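Chapter 7
Counters, Trays, and Small Supplies

After reading this chapter, you should be able to:
explain the order of work for a guest room counter
clear, wipe, and reset a counter without moving items twice
place a tissue box and a tray to a property's room standard
check the wall fixtures near a counter and report problems correctly

Key terms: room standard, reset, par, backsplash, amenity tray, work order

Chapter 6 dealt with the bed, which takes up more of the attendant's time than any other part of the room. The counter takes far less time, but it holds more separate items, and each of them has a place. Guests put things down on it as soon as they come in. They charge phones there, dry their hair there, and leave cups, receipts, and jewelry there. By checkout the supplies that belong to the room have usually been pushed to one end or mixed in with what the guest is leaving behind.

The work in this chapter follows the practice of the Pacheco, a 956-room hotel in Trultuvton, where trainees learn the counter on their second day. Other properties use different supplies and different layouts. The order of work changes very little from one to the next.

7.1 What Is on the Counter

In many guest rooms the counter runs along one wall and stops in a corner. A low strip called a backsplash covers the joint between the countertop and the wall, and outlets are often set into it so that guests can reach them without bending. A hair dryer may be kept in a drawer, hung in a bag, or mounted on the wall. Wall-mounted units stay in place during cleaning, so the attendant works under and beside them. 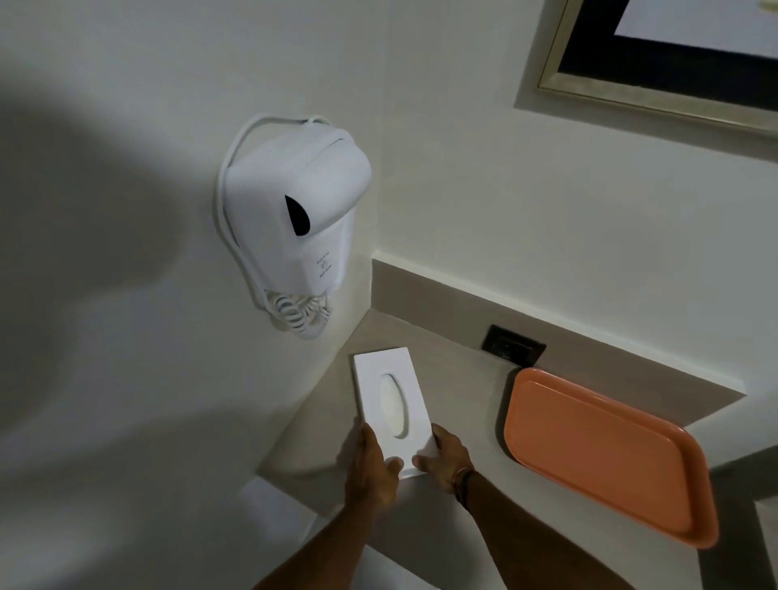 Figure 7.1 Tissue box held just above the counter, near the corner with the wall-mounted hair dryer.

Room supplies fall into two groups. Fixed-count items, such as the tray and the ice bucket, stay with the room and are cleaned and put back. Consumable items, such as tissues, coffee packets, and soap, are used up and replaced. The number of each item that should be in the room when the next guest arrives is called the par. If par for coffee packets is four and the guest used one, the attendant adds one. The attendant does not leave extra packets "to be nice," as this throws off the cart count for every room that follows.

Tissue boxes need some judgment. A box that is nearly empty should be replaced, and the old one taken to the supply closet for staff use. A box that is dented, stained, or damp at the bottom is replaced no matter how full it is. To judge how full a box is, lift it. Do not pull tissues out to look.

7.2 Order of Work

Work on the counter begins after the trash has been removed and the bed has been stripped. Dust from the linens settles on flat surfaces, and a counter wiped too early will have to be wiped again.

Clear. Start at one end and move everything to the other end, or onto the cart if the counter is short. Look behind and under each item as you lift it. Earrings, pills, and SIM cards are easily missed against a light countertop. In a stayover room, the guest's own belongings are straightened and left where they are, and the attendant cleans only the open surface.

Wipe. Spray the cloth, never the counter. Cleaner sprayed on a counter can reach the outlets. Wipe from the back edge toward you in long strokes, overlapping each one. Then wipe the top of the backsplash, where dust collects, and go over the outlet plates with a cloth that is barely damp. Rings from cups may need a second pass.

Dry. Use a clean, dry cloth and bend down to look across the surface toward the light. Streaks that cannot be seen from above show plainly from the side.

Reset. Put back the largest item first and fit the smaller ones to it. In most rooms the largest item is the tray.

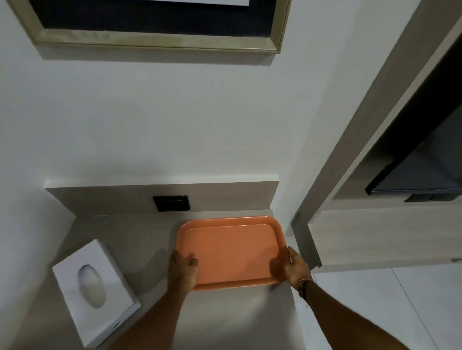
Hold a tray with a hand at each end and set it down flat. Sliding it drags grit across the finish, and on an older laminate top those scratches can be felt with a fingertip. The tray should be square to the backsplash, with a small gap behind it so that the wall is not rubbed. Once it is down, let go and step back before making any correction. Trainees tend to nudge a tray several times from close up and end with it crooked.

The tray is wiped on both sides before it goes back. Pay attention to the rim and the inside corners, where sugar and dried coffee build up. A tray with a crack or a rough edge is pulled from service.

After the tray, set the tissue box. At the Pacheco the long side of the box runs parallel to the front edge of the counter, a hand's width from the tray. The first tissue is pulled up slightly and left loose. Some properties fold it to a point, and where this is part of the room standard it must be done in every room.

7.3 Fixtures Near the Counter

The attendant is not expected to repair anything but is often the first person on staff to see that something is wrong. Three checks are made each time the counter is reset:

Hair dryer. The unit should be firm on the wall and the cord free of cuts. Wipe the housing, let the cord hang naturally, and run the dryer for a moment.

Outlets. The plate should be flat and tight. Report any plate that is loose, cracked, or discolored.

Pictures and television. A picture hung above a counter should be level and its frame free of dust. Check a television screen from the side for fingerprints, and clean it only with a dry cloth.

Problems are written up on a work order before the attendant leaves the room. A useful work order gives the room number, the item, and what was seen. "Outlet bad" sends a technician to the room with no idea which outlet is meant or what tools to bring. "Outlet plate loose, counter backsplash, left side" can be handled in one trip.

Before You Continue

Choose a counter at home or in your training room. Clear it, wipe it, and reset it using the order in Section 7.2, and write down how long each step took. Do the same again the next day and compare the times. Keep your notes for the cart-loading exercise in Section 7.4.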